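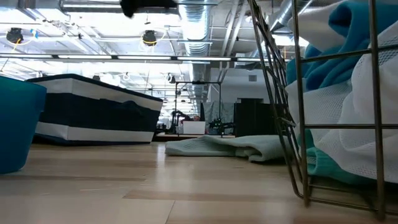 Who may apply to the Trorkell handmade toy workshop?

Adults who have sewn or carved at least two toys and can attend all 3 sessions in June.

Each session lasts 90 minutes. Participants will sew a jointed rag doll and finish it with plant dyes – no synthetic colors are used. Thread and stuffing are supplied.

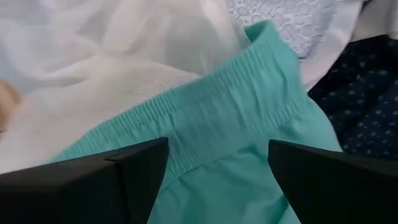
Posted by Hertta Koivisto, Trorkell Programs

Applications must include one photograph of finished work and should be addressed to Krishnamoorthy Achari, Trasow Hall.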